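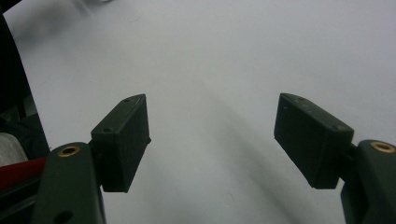
2 min read

23 December 2020

Last entry before the holidays, and I wanted to get the bench top written down while I still remember which tin was which. The pale surface has been a sore point in the Burnenness room since August, when we moved in and found that everything we set on it seemed to leave a ring. Smooth, plain, a bit on the cool side of white, and I have grown quite fond of it, to tell the truth.

I went over it with the Uletti cleaner at half strength, two passes, then plain water, then a dry cloth. The full-strength mix left a faint haze last time — I could feel it under my palm more than I could see it — so please stay with half. The cloths are in the second drawer, and the old gray ones are for floors only now.

The Bjarnason wax I tried on an offcut first (number 316 in the scrap box, if anyone wants to have a look). It gave a nice slick feel, but small parts slid all over the place when I nudged them, and I spent a good ten minutes on my knees hunting for a washer. I would keep it off the main bench, at least until we've tried it somewhere less annoying.

Judging how clean the top is depends an awful lot on the light. It reads brighter toward one side and a touch dimmer lower down in the middle, and I scrubbed that dimmer patch far longer than it deserved before trying the desk lamp from the other end.

Still to do in the new year:
Order more Uletti, we are down to 3 bottles.
Ask Jusik whether the 33 cm mats come in a lighter color.
Find the lid for the wax.

Mugs on the shelf by the door, please, and a very good holiday to you all.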